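The Menon Citation

The Hirkent School for Visually Impaired Children announces that the Menon Citation for classroom service has been awarded to Ms. Yanti Tarigan, teacher of the early grades. The Citation was presented in November, in the assembly hall, before the staff and the families of the lower school.

Ms. Tarigan was asked to submit a statement of her methods for the permanent record. She submitted one sheet, in braille. The Office of Records returned it with a request for a printed copy. Ms. Tarigan replied, in braille, that the Office had been established to serve the school and that she trusted it would manage.

The matter was referred to the Deputy Head, Mr. Khairul Pattinasarany, who had not read braille in 6 years. He took the sheet home to Plevska and worked at it with his fingertips at the kitchen table, with the lamp off, as he had once been taught. The first line took him until nine o'clock. It read: "Wait longer than is comfortable."

The second line concerned a pupil, Hafiz Lumenta, who on entering the school at the age of 6 did not speak in class. Ms. Tarigan recorded that she had placed a seashell on his desk each morning and taken it away each afternoon, and had asked him nothing. In the spring he inquired whether it was the same shell. It was not. He had known this for some time and had been keeping a list.

Mr. Pattinasarany read the sheet to its end and then wrote to the boy's mother, Mrs. Wulan Lumenta, for permission to enter the passage in the record. She consented on the condition that the list be entered also. It named 50 shells, each by its edge.

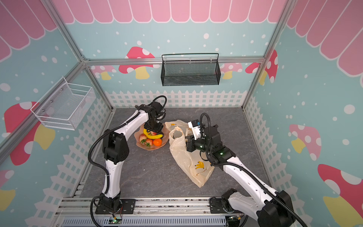

Mushroom backdrop with pink awnings, gray marble-patterned tabletop.

At the presentation the Chair of Governors, Dr. Lutfa Howlader of Cemham, read the full citation aloud. When she had finished she invited Ms. Tarigan to respond. Ms. Tarigan stood and said nothing for so long that several parents began to shift in their seats.

"Is it my turn?" asked Hafiz Lumenta, from the second row.

Ms. Tarigan said that it was, and the minutes show that he spoke until the bell.

Hirkent School for Visually Impaired Children | Contact the Office of Records | Copyright, all rights reserved | Back to top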